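Laundry and Cleaning > Washing machines
Topic: Spin speed for cotton T-shirts, front loader, tank water

Akash Rawat
Moved out to Ferkoswood in March and went from an old top loader on town water to a front loader on tank water. The machine is a Hauser, bought second-hand, and everything works as far as I can tell. My question is about spin speed on ordinary T-shirts.

The default on the Cottons cycle is 1,000 and you can drop it to 500 or turn the spin off. The manual only says to use the lower speed for "easy care" and doesn't define it. I have been running everything at the default and ironing more than I used to. I don't enjoy ironing and would like to get back to not doing it. 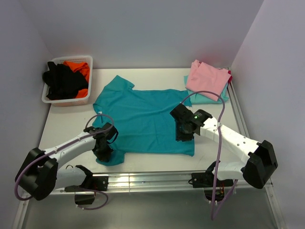 What I want to know is whether spin speed is the main cause of creasing or whether it's load size, or leaving things in the drum. Most of our shirts are plain short-sleeved ones in cotton or a cotton blend. Soft creases like the ones running across the body of that teal tee don't bother me much, as they mostly drop out with wearing. The ones I mean are the sharp, set-in creases, usually down the front, which won't come out without steam.

Detergent is Irkimitz liquid, the dose on the bottle for a medium load. No softener. Everything goes on the line.

magpie_lane
Load size. People blame the spin but if the drum is stuffed the shirts can't move and they crease where they're folded over. You should be able to fit your hand flat on top of the dry load. If you can't, take a couple of things out.

Also check how long they sit after the cycle ends. My machine finishes and then I forget about it until after tea, and those loads are always the worst.

DunnyBudgie
Disagree with the above. I ran the same half load at both speeds for a month when we had our old machine and the slower spin was clearly better on T-shirts. They come out heavier and drip a bit, but the weight of the water pulls them straight on the line. High spin presses them against the drum and that's your sharp crease.

The downside is drying time. In winter it's a real problem here and I go back to the fast spin from June on.

magpie_lane
Half load though. You've sort of made my point. At half load they'd have come out fine on either.

DunnyBudgie
They didn't, which is why I bothered posting it.

Akash Rawat
Probably overloading a bit, to be fair. With tank water I've been trying to do fewer washes, so they've been full ones. The hand test is useful and I failed it this morning.

The other thing is folding. At the moment I leave the dry washing in the basket overnight and fold the next day. In the old place I folded straight off the line. I hadn't thought of that as a cause because the shirts are dry by then, but maybe it is. 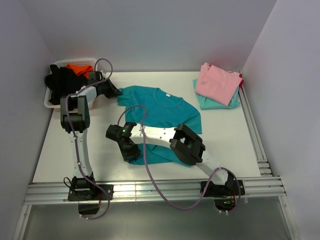

saltbushsue
Dry cotton still creases if it's under weight for long enough, so yes, the basket is part of it. Put the jeans and towels in first and the tees on top. Better still, fold at the line. I keep a trestle table near the back door and nothing goes into the house in a heap.

On the spin, I use 500 for tees and the full speed for towels, sheets and socks. I don't mix them any more. Towels take longer to dry than anything else so it makes sense to wash them separately anyway.

On tank water your detergent dose is almost certainly too high. The bottle dose is a fairly safe guess for people on hard town water. Rainwater is very soft and you'll get a lot of suds, and suds cushion the clothes so they don't rinse properly. If the shirts feel a bit stiff or slippery when they come out, try halving it.

Akash Rawat
Slippery is exactly right, and I'd put it down to the fabric. Will halve it.

pegbag
I'm going to go the other way and say hang them better and don't worry about the rest. I've had front loaders for 18 years, always on the fastest spin, and I don't iron T-shirts.

Method: take each shirt out of the drum one at a time. Don't drag the whole tangle into the basket. Hold it at the shoulders and give it 3 hard shakes. Then turn it upside down and peg by the hem at the side seams, never at the shoulders. Smooth the front with your palm while it's hanging and pull the side seams down gently. It takes a few seconds a shirt. 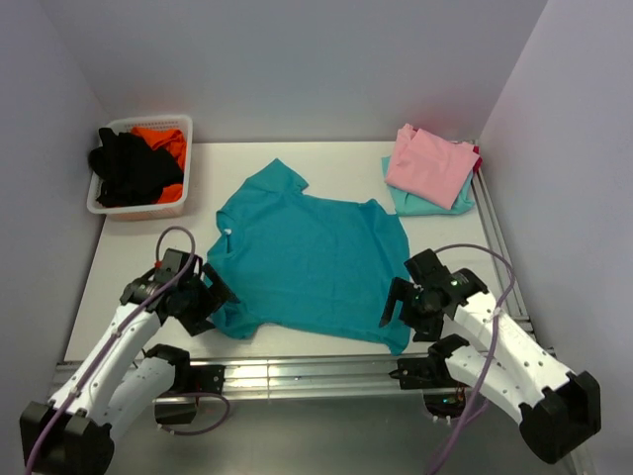

Sleeves want a tug as well, one each side, or they dry rolled at the cuff and you end up pressing just the sleeves. If the neckline is ribbed leave it alone. Pulling on a wet ribbed neck is how they go wavy and they don't come back from it.

For folding I do it warm off the line if the sun's out. I lay the shirt face down, sides in, sleeves back, then bottom up to the collar. Dark colours get hung in the shade and inside out. I lost a good navy one to the western end of the line before I learned that.

DunnyBudgie
Pegging by the hem stretches it on anything heavy or loosely knitted. I hang mine on plastic hangers on the line. Clip a peg either side of the hook so the wind doesn't take them.

pegbag
Hangers leave shoulder bumps. I've tried the wide ones too.

DunnyBudgie
Not if you do up the size properly. A hanger that stops short of the sleeve seam is fine. The bumps come from ones that are too wide.

saltbushsue
Both of you are right depending on the shirt. Light tees by the hem, heavy ones over the line at the underarm. Nobody would see a peg mark under the arm.

magpie_lane
Does anyone use the Vollico crease spray? Saw it in the supermarket and wondered if it does anything.

saltbushsue
I bought one bottle. Smells strong. A damp flannel and your hand does the same job.

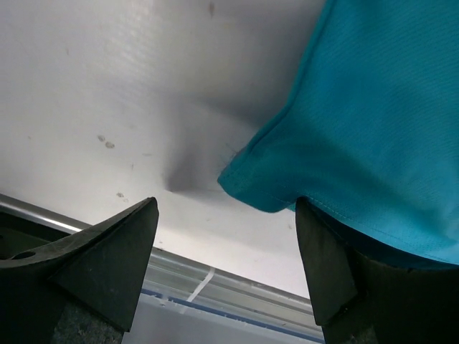

Akash Rawat
Reporting back after a couple of weeks. Changes so far: smaller loads, half the detergent, slow spin for shirts only, and folding the same day. I also started shaking them out as pegbag said.

The sharp creases have nearly gone. I changed everything at once so I can't settle the argument about which one did it. The slippery feel went after the first wash with less detergent, so I'm confident about that part. Drying takes noticeably longer on the slow spin, and on a still day the hems were damp when I brought them in.

I tried hem pegging and hangers side by side. Hangers were slightly smoother across the front but I don't own enough of them, so it's mostly hem.

One thing still open. The rinse on this machine can be set to one extra, and I've had it on since we moved in. With the lower dose I'd like to drop it and save the water. Is anyone on tank water running without the extra rinse, and do the darks come out all right?

saltbushsue
No extra rinse here, and the darks are fine. Put it back on for towels if they feel coated.

magpie_lane
Same. I only use it for the dog's blankets.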